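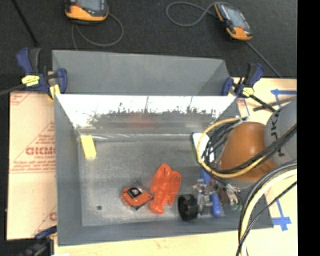

*Metal bins on a wooden tabletop.*

## Slide 1: Title

Darmawan Yeoh, 14 Mar 2023. Histamine poisoning from canned and chilled tuna: the Flundon cluster.

Slides go to the organizers afterward. Take questions at the end.

## Slide 2: What happened

- Seven people ill after lunch at the Pornanach cafe in Flundon, January.
- Symptoms: flushing, headache, burning in the mouth, loose stools. Onset within the hour.
- Two went to the emergency room. Both sent home the same evening.
- First recorded by the clinic as fish allergy. Stress this. Seven unrelated diners do not all develop an allergy at one lunch.

## Slide 3: Mechanism

Bacteria convert histidine in the flesh to histamine when the fish is held too warm. Histamine survives cooking, canning and freezing. The fish can look and smell normal.

Species to name: tuna, mackerel, mahi-mahi, bluefish. Skip the enzyme diagram if short on time.

## Slide 4: Trace-back

- Fresh loins, supplied by Szűcs. The canned product was tested and ruled out.
- Tridex loggers traveled with the delivery. Log shows a gap between the dock and the cold room.
- Three samples taken from the remaining loin. Results differed a lot between the head end and the tail end.

Pause here. One clean sample does not clear a fish. Histamine is unevenly spread.

## Slide 5: What the kitchen changed

- Probe temperature at the door, written on the delivery sheet.
- Loins go straight to ice. No thawing on the counter.
- Supplier must send the full log with each lot. Lots with a gap are refused.

## Slide 6: For clinicians in the room

Ask what was eaten and who else ate it. Antihistamines usually settle symptoms. Report suspected cases the same day so leftovers can be held.

Backup slide: sampling plan. Show only if asked.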